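How to Restring a Tennis Racket at Home on a Drop-Weight Machine

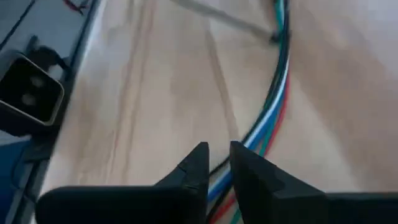 Most club players pay a shop to restring their rackets two or three times a year. If you play more than that, or if two people in the house play, a basic drop-weight machine pays for itself fairly soon. The first racket will take you most of an evening. After ten or so it comes down to under an hour.

This page covers a two-piece string job, where the mains (the long strings) and the crosses (the short ones) are separate lengths. One-piece jobs are on another page. I use a Fuvis tabletop machine with two fixed-rail clamps, but the steps are the same on any drop-weight. If your machine has floating clamps, read the note near the end before you start.

What you need

The machine and its two clamps
A set of string, or two lengths cut from a reel
Flush cutters
Needle-nose pliers
A blunt awl
A starting clamp (very useful, and you can manage without)
A tape measure
The stringing pattern for your racket

The pattern is the part people skip. It tells you how many mains and crosses there are, which grommet holes the mains skip, where to tie off, and whether the crosses start at the head or the throat. Racket makers publish it, and it is often printed inside the throat as well. Write it on a card and keep the card by the machine. When Lamai Phromma taught me, at the Undcombe courts, she wouldn't let me touch the tension arm until I had read the card back to her. I still do it, under my breath.

Choosing a tension

Look for the recommended range printed on the frame. For a first job, pick the middle of that range. Lower gives more power and a softer feel, higher gives a firmer response and less depth. If you are moving from a nylon or multifilament string to polyester, go down two or three pounds, as polyester plays stiffer at the same number.

Drop-weight machines tend to produce a slightly different string bed from the electronic machine in a shop, even at the same setting. Don't chase the shop's number. String it, play it, write down what you thought, and adjust by two pounds next time.

Cutting out the old strings

Never cut the strings in order from one side to the other. That leaves the frame loaded unevenly and can crack it. Start in the center of the string bed and cut diagonally outward toward one corner, one main and one cross at a time. Then go back to the center and cut toward the opposite corner. Once the tension is gone you can cut the rest any way you like.

Pull the pieces out from the outside of the frame. Knots come out toward the inside, so snip them close and pick them out with the pliers. Run a finger along the inside of the frame and look at each grommet. A split grommet will cut a new string, and a replacement strip is cheap compared with a set of gut.

Mounting the frame

Put the racket on the machine with the head against one support and the throat against the other. Tighten both until they are snug, then bring in the side supports if you have them. The side supports should touch the frame without pressing on it.

Spin the turntable by hand. The racket should clear everything all the way around. If you can rock the head up and down, the mount is loose. Fix it now. You can't remount a racket halfway through with tension on it.

Cutting the string

A standard set is 40 feet. For most midsize rackets, 20 feet for the mains and 20 for the crosses is enough, so you can fold the set in half and cut at the fold. For an oversize head, check the lengths in the pattern first. Cut the ends at an angle so they have a point. It makes a big difference when you are feeding through a shared hole later.

Stringing the mains

1. Fold the mains length in half. Feed one end down through each of the two center holes at the end given in your pattern, and bring them out through the matching holes at the other end. Pull until both sides are equal. Check this against each other at arm's length.

2. Clamp one center main as close to the frame as you can get, at the end where the string loops around.

3. Tension the other center main. Wrap the string in the gripper, lower the arm gently, and see where it stops. It should settle level with the table. If it sinks below level, lift it, take up some slack, and lower it again. A few degrees either way makes little difference to the tension. A drop of twenty degrees does.

4. Clamp the string you have just pulled, at the tension end, then raise the arm.

5. Tension the first center main and clamp it the same way.

6. Work outward. Do two on one side, then two on the other, and so on. Do not get more than three mains ahead on either side.

7. Watch for the skipped holes. On many frames the mains skip a hole at the head and another at the throat, and they are not always the same number. Read the card before every pull from the sixth main outward.

8. On the last main of each side, add a couple of pounds if you like, to make up for what is lost in the knot. Tie off at the hole in your pattern.

Tying the knot

A double half hitch is fine. Pass the end through the tie-off hole, around the anchor string, and back through its own loop. Pull it snug by hand. Do it a second time in the same direction. Then hold the end in the pliers and pull steadily, away from the frame, until the knot sits against the grommet. Don't jerk it, and don't use the tensioner to tighten it. Release the clamp slowly. Leave a tail of a quarter inch and cut the rest.

Stringing the crosses

1. Start at the head unless your pattern says otherwise. Starting at the throat pushes load toward the head, where most frames are weaker.

2. Anchor the first cross with a starting clamp outside the frame, or with a starting knot.

3. Weave over and under with one hand on top of the string bed and one below. Push the string up with a finger from underneath and guide it with the other hand. Each cross goes the opposite way from the one before it.

4. Weave one ahead. That means you weave the second cross before you tension the first, the third before you tension the second, and so on. The slack string is much easier to weave next to another slack string, and it saves your fingertips.

5. When you pull the string through, move the loop up and down in a fan as it goes. If you pull it along one line it will burn a notch into the mains. This matters most with soft multifilament strings.

6. Before you lower the arm, look along the cross for a missed weave. Look again after you clamp. A mistake found now takes a minute to fix. Found six crosses later, it takes half an hour, and the string has been pulled twice.

7. Straighten each cross with your fingers before tensioning the next. A cross that is bowed in the middle will end up looser than the ones around it.

8. Tie off the last cross, go back and replace the starting clamp with a proper knot (tension that end again first), and trim both tails.

Thanakorn Bunnag, who strings for the league at Rosales, tensions the last three crosses a pound or two higher because the bed tightens up toward the throat and the weave adds friction. I have tried it both ways and can't feel it. My backhand may not be a good test.

If you have floating clamps

Floating clamps hold one string against its neighbor, so the first two mains need a different start. Tension both center mains before clamping, using the machine's own gripper on one and your starting clamp outside the frame on the other. Set the clamp across the pair, then carry on. Expect to lose a little more tension than with fixed clamps, and set the weight a pound higher to allow for it.

Common problems

The string slips in the clamp. Clean the clamp faces with rubbing alcohol and an old toothbrush, let them dry, and tighten a quarter turn. If you see a white mark on the string where the clamp was, it is too tight.

The string won't go through a shared hole. Recut the end to a longer point. If it still won't go, ease the blocking string aside with the awl. Keep the awl blunt and go slowly. A nick in a tensioned string will break it, sometimes the next morning when the racket is just lying in its bag.

The frame looks shorter or wider than it was. Measure head to throat before you start and again when you finish. Up to an eighth of an inch is common. More than that usually means the supports were loose.

The arm won't settle level. You are putting in too much or too little string before lowering. It gets easier with practice, and it helps to note where the arm starts when it ends up flat.

After you finish

Take the racket off the machine, straighten any strings that have moved, and let it sit overnight before you play. It loses some tension in the first day whatever you do, and it is better to lose it in the bag than in the second set.

Keep a notebook. I write down the string, the tension for mains and crosses, the month, and how many hours it lasted. My entry for the racket I used at the Hirniddale doubles in March says "52/50, lasted 2 weeks, go back to the thicker gauge," and I have gone back to it every spring.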